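About Grustbridge

Grustbridge writes software for two-arm manipulation cells. We make the layer between a camera feed and a joint command: perception, grasp planning, motion planning, arm-to-arm coordination, and the tools an engineer uses to find out why a run failed. We do not make arms, grippers, or cameras. Customers bring their own hardware or buy it from an integrator, and our code runs on an industrial PC next to the cell.

What we ship

The product line has three parts, which can be licensed separately.

Steltetti is the planner. It takes a target pose, a collision model, and the current state of both arms, and returns a timed trajectory for each. The arms are planned as one system when their workspaces overlap and as two when they do not. The switch between the modes is automatic and is written to the log, as customers asked for that more than for any speed improvement. Steltetti replans when the collision model changes during a motion. If no valid plan is found within the time budget, both arms decelerate along their last valid path and hold.

Astby is the perception package. It merges wrist and fixed camera views into a single object list with poses, confidence values, and a timestamp for each entry. Entries that have not been seen for a configurable interval are kept but flagged as stale, and Steltetti treats a stale object as larger than its last measured size. Small rigid containers are the best supported class. Clear plastic and glossy curved surfaces are supported with lower confidence, and the release notes list the known failure cases.

The replay tool has no name of its own and comes with either package. It loads a run log and steps through it on a common clock, with camera images, object list, plan, commanded joints, and measured joints side by side. Clock offsets between devices are estimated at load time and shown to the user - they are never silently corrected.

How we work

Every change to the planner or the perception code is run against a regression set of 3705 recorded scenes before it is merged. A scene is added to the set when a customer or one of our own engineers reports a failure that the existing set did not catch. Scenes are not removed. When a scene is found to be mislabeled, the label is fixed and the old one is kept in the history.

Simulation is used for planner timing and for early checks on coordination. It is not accepted as evidence for a perception release. Perception builds go onto hardware in our own lab, on tabletops with mixed household and pharmacy items, and have to complete 50 consecutive trials per task without an operator stop. A trial that ends with the right result by the wrong route, such as a bottle pushed into place instead of grasped, is logged as a failure.

Code is reviewed by someone who did not write it and who has run it. The second condition is newer than the first. It was added in October after a calibration change passed review on reading alone and swapped two frame names in a way that only showed up with a plant pot between the arms.

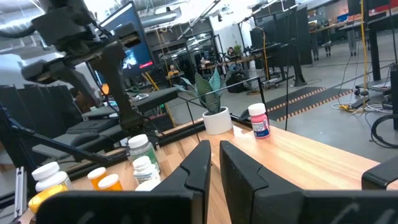
Crowded groups of similar objects take up most of the current perception work. Containers that stand close together hide each other's lower edges from a wrist camera, and caps of the same color tend to merge in segmentation. Astby 3 addresses this by holding several hypotheses for a group and asking the planner for a better viewpoint before it commits to a grasp. The cost is one additional short motion in some cycles. The feature can be turned off per task.

Company

The company was started by Seul-gi So, who wrote the first version of the planner and still maintains its collision checking core. The perception group joined later from Assunção, a small vision contractor, and brought the object tracking code that became Astby. Engineering is a single team. Support requests go to the engineer who last worked on the relevant module, and replies normally include a replay file.

Our issue tracker is open to all license holders. It holds over 1503 closed tickets, including those closed as "will not fix," with the reasoning attached.

Evaluation licenses include the full planner, the replay tool, and a sample set of logs. To request one, send the arm model, controller version, camera types, and a short description of the task. A sketch of the cell with dimensions is useful - a CAD file is better.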